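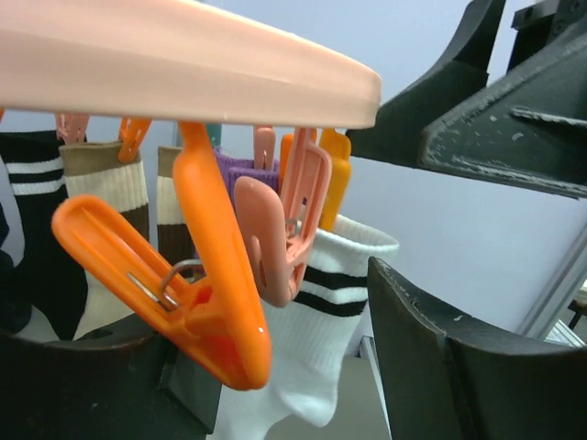
Vernorau, im November

Wenn Socken auf die Leine sollen, wer macht das?

In der Wäscherei Lillirico in Vernorau wird Wäsche aus Altenheimen und einem Kinderheim gewaschen. Bettlaken, Handtücher, Hosen, Pullover und sehr viele Socken. Lange haben das Waschen die Maschinen gemacht und alles andere die Menschen. Seit dem Frühjahr gibt es in der Wäscherei auch einen Roboter. Er heißt Wan und arbeitet mit Socken.

Wan hat keinen Kopf und keine Beine. Er besteht aus Armen mit Greifern am Ende. Ein Greifer ist so etwas wie eine Hand, nur viel einfacher. Er hat keine fünf Finger, sondern harte Teile, die sich aufeinander zubewegen und etwas festhalten. Auf dem Foto sind solche Greiferteile zu sehen. Sie sind dunkel, und an manchen Kanten sind sie abgeschabt.

Was ist an einer Socke schwer?

Für dich ist eine Socke leicht. Du nimmst sie, steckst sie in die Klammer, fertig. Für einen Roboter ist das eine der schwierigsten Aufgaben in der ganzen Wäscherei.

Eine Tasse sieht immer aus wie eine Tasse. Man kann sie drehen oder auf den Kopf stellen, die Form bleibt gleich. Eine Socke dagegen ändert ihre Form, sobald man sie anfasst. Sie knickt ein, sie rollt sich auf, der obere Rand klappt um. Auf dem Foto ist der Rand der weißen Socke oben offen, und unten hängt der Fuß in Falten. Beim nächsten Mal kann dieselbe Socke ganz anders hängen. Ein Roboter kann sich also nicht merken: Die Socke sieht so aus, und hier muss ich zufassen. Er muss jedes Mal neu hinschauen.

Dazu kommt, dass sich Dinge gegenseitig verdecken. Die lila Socke ist zum größten Teil hinter den Klammern verschwunden. Du weißt trotzdem, dass sie weitergeht. Du hast in deinem Leben schon viele Socken gesehen und ergänzt den Rest im Kopf. Ein Roboter muss das erst lernen.

Und dann die Klammern. Eine Wäscheklammer hat zwei Schenkel und eine Feder. Drückt man hinten zusammen, geht sie vorne auf. Lässt man los, zieht die Feder sie wieder zu. An der großen orangefarbenen Klammer kann man die Feder gut erkennen, sie ist aus silbrigem Draht gebogen. Drückt der Greifer zu schwach, geht die Klammer nicht auf. Drückt er schief, rutscht er ab.

Wie sieht ein Roboter?

Am Handgelenk des Roboters sitzt eine kleine Kamera. Von dort ist auch unser Foto aufgenommen. Deshalb sind die Klammern so groß und so nah. Das ist ungefähr so, als hättest du ein Auge am Unterarm.

Ein Computer bekommt die Bilder und rechnet aus, was darauf ist: Wo hört der Trockner auf, wo fängt eine Klammer an? Welcher Stoff gehört zu welcher Socke? Danach schickt er einen Befehl an die Motoren im Arm. Der Arm bewegt sich ein kleines Stück, die Kamera liefert neue Bilder, und der Computer rechnet wieder. Das geht immer so weiter, bis die Aufgabe erledigt ist oder bis Wan stehen bleibt und ein Licht blinkt. Das Licht bedeutet: Jemand muss nachsehen.

Wer hat es dem Roboter beigebracht?

Gebaut wurde Wan von der Firma Uswood. Als er in die Wäscherei kam, konnte er seine Arme bewegen und die Greifer öffnen und schließen. Vom Wäscheaufhängen wusste er nichts.

Gelernt hat er es von den Leuten, die dort arbeiten. Einer von ihnen ist Rüdiger Mühlbauer. Er hängt seit vielen Jahren Wäsche auf, legt sie zusammen und sortiert sie. Im Frühjahr hat er Wans Arme gesteuert, mit zwei Griffen, die er in den Händen hielt. Bewegte er den rechten Griff, bewegte sich auch der rechte Arm. Der Computer hat alles gespeichert, die Bilder und die Bewegungen. Aus vielen solchen Vorführungen kann er ableiten, welche Bewegung zu welchem Bild passt.

Etwa 100 Vorführungen reichten für die allerersten Versuche. Das klingt nach viel, war aber zu wenig. Bei dünnen Strümpfen griff der Roboter daneben, und Socken mit Streifen brachten ihn durcheinander. Er hielt den Streifen für den Rand. Also übte Herr Mühlbauer mit ihm weiter, mit gestreiften Socken, mit dunklen Socken, mit Kindersocken und mit solchen, die auf links gedreht waren.

»Am Anfang habe ich mich geärgert«, erzählt er. »Ich hänge eine Socke auf, ohne hinzusehen. Und dann muss ich das so langsam vormachen, dass eine Maschine mitkommt. Da musste ich selbst erst überlegen, wie ich das eigentlich mache.«

Was heißt Automatisierung?

Wenn eine Maschine eine Arbeit übernimmt, die vorher Menschen gemacht haben, nennt man das Automatisierung. Neu ist das nicht. Früher wurde Wäsche im Zuber gerieben, mit Seife und einem Waschbrett. Dann kam die Waschmaschine. Auch sie ist Automatisierung, man denkt nur nicht mehr daran.

Waschmaschinen sind gut in Dingen, die immer gleich ablaufen: Wasser rein, drehen, Wasser raus. Das Aufhängen läuft nicht immer gleich ab, darum blieb es so lange Handarbeit. Und auch bei Lillirico macht der Roboter nur einen kleinen Teil. Bettlaken sind ihm zu groß. Pullover dürfen nicht an den Hängetrockner mit den Klammern, sie würden ausleiern. Blusen und Hemden hängen auf Bügeln, das kann Wan nicht.

Was hat sich für die Leute geändert?

In der Wäscherei arbeiten acht Menschen, genau so viele wie vor dem Roboter. Die Chefin hat ihnen vor dem Kauf gesagt, dass deswegen niemand gehen muss. Nicht in jedem Betrieb ist das so. Es gibt Firmen, in denen Maschinen Arbeitsplätze ersetzen, und dann müssen sich Menschen eine andere Stelle suchen. Darüber machen sich viele Erwachsene Sorgen, und sie haben Gründe dafür.

Anders geworden ist in Vernorau trotzdem einiges.

Früher stand immer jemand den ganzen Vormittag bei den Socken. An einem vollen Tag waren es 646 Stück. Wer so lange die Arme oben hat und Klammern drückt, dem tun abends die Schultern und die Daumen weh. Diese Arbeit ist kürzer geworden. Ganz weg ist sie nicht, denn der Roboter ist langsamer als ein Mensch. Er macht dafür keine Pause und fängt schon um fünf Uhr früh an, wenn noch keiner da ist.

Dafür gibt es neue Aufgaben. Jemand muss die Körbe so hinstellen, dass Wan herankommt. Jemand muss kommen, wenn das Licht blinkt. Abends wird die Kamera mit einem weichen Tuch geputzt — in einer Wäscherei fliegen viele Fusseln. Und jemand muss prüfen, ob die Socken richtig hängen. Das macht meistens Herr Mühlbauer. Er hat dafür einen Kurs bei Uswood besucht und kann jetzt am Bildschirm ablesen, warum der Roboter stehen geblieben ist.

Eine Kollegin von ihm mag die neue Arbeit nicht so gern. Beim Aufhängen konnte sie sich mit den anderen unterhalten, sagt sie. Jetzt läuft sie öfter hin und her und ist mehr allein. Das haben die Leute der Chefin gesagt. Seitdem wechseln sie sich ab, und das Zusammenlegen machen alle gemeinsam am großen Tisch.

Was bleibt bei den Menschen?

In den Heimen, für die Lillirico wäscht, wohnen 204 Menschen. Alle wollen ihre eigenen Socken zurück. In vielen ist ein Name eingenäht, aber manchmal ist er ausgewaschen oder das Schildchen fehlt. Dann fragt man am besten jemanden, der die Wäsche kennt. Herr Mühlbauer weiß bei vielen Strickjacken, wem sie gehören. Er merkt auch, wenn eine Naht bald aufgeht, und legt das Stück zur Seite, damit es genäht wird, bevor ein Loch daraus wird.

Wan sieht eine Naht nicht an. Es ist ihm auch gleich, ob eine Socke zu einer anderen passt. Er hängt sie auf, wie sie kommt. Paare bilden danach die Menschen.

Zum Ausprobieren

Ob Sockenaufhängen wirklich schwer ist, kannst du zu Hause testen. Du brauchst eine Socke, eine Wäscheklammer, eine Leine und zwei Kochlöffel. Nimm in jede Hand einen Löffel und versuche, die Socke damit hochzuheben und über die Leine zu legen. Mit den Fingern darfst du nicht helfen. Wenn das klappt, halte dir ein Auge zu und probiere es noch einmal.

Die Klammer kommt zum Schluss. Dafür seid ihr am besten zu zweit — einer hält die Socke mit den Löffeln fest, der andere drückt mit zwei weiteren Löffeln die Klammer auf. Fragt vorher, welche Kochlöffel ihr nehmen dürft.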